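Gristcombe Costume Store: help desk log
Ticket: Long black jersey piece won't fold to shelf size
Opened by: Marilou Magbanua
Status: Closed, with notes

Marilou Magbanua wrote:
Hello all! Hoping somebody loves a folding puzzle as much as I do. The long black piece from the Barredo rail keeps sliding out of shape. I lay it on the table, bring one side over, and by the time I've smoothed the hem the shoulders have wandered off. It ends up as a fat oval parcel and won't go in the shelf box. Everything else from that rail folds beautifully, so I'm sure this one can be beaten. I've tried it twice on the bare Basavholm table and once with the tiled tablecloth on.

Erlinda Dalisay replied:
Oh, I know that piece, it's a lovely thing to wear and a menace to fold! Keep the tablecloth on, please. Bare tabletop is far too slippery for jersey, and the cloth gives it something to grip. Clamp the edges of the cloth down first, though, or the whole lot travels with you when you pull. Then get the top edge straight and forget the hem until later.

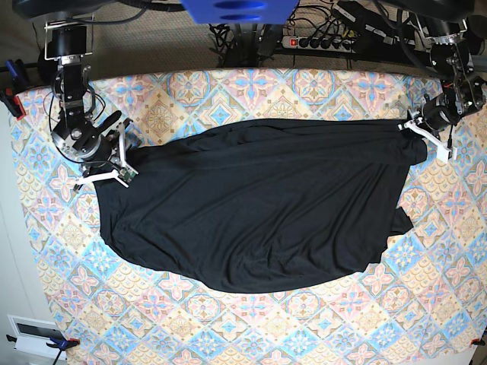
The other thing I'd try is working with the diamonds on the cloth. The print is a ready-made ruler! Pick a row of points, line the top edge up with it, and you can see straight away if one end has crept. I do all my scarves like this now and I'm never going back. Black on pastel is brilliant for it too, because every wobble in the edge shows up.

Marilou Magbanua wrote:
Tried it, and what a difference! The top edge stayed put for the first fold. Still getting a belly along the bottom. I pressed it flat with my hands and it came back. Should I be steaming it?

Erlinda Dalisay replied:
No steam yet, save that for hanging. A belly at the bottom usually means the layers underneath have bunched, so pressing from on top only pushes the lump about. Open it out again and draw it lengthways, holding both ends, until you've got a long strip. Little creases running the long way are fine and will drop out on the hanger. Creases going across at a slant are the ones to chase, so lift that bit, give it a gentle shake and lay it down again.
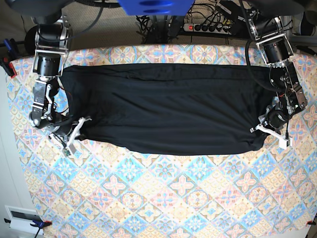 Alfredo Tan
Adding my bit, as I had the same trouble with the Dovel cardigans in November. Once you have the strip, fold the ends in to the middle and then in half again. Don't roll it! I rolled 7 of them and had to do every one over. If the ends are gathered, spread them with your fingers before you bring them in, or you'll get a hard knot in the centre of the parcel.

Marilou Magbanua wrote:
It fits!! Lid on and everything. I was so pleased I took it out and did it again to be certain. Same result. Could we put the bit about the diamonds on the card by the table?

Erlinda Dalisay replied:
Yes, I'll write it up. Closing this one 5 May 2026. Spare clamps are in the drawer under the button tins.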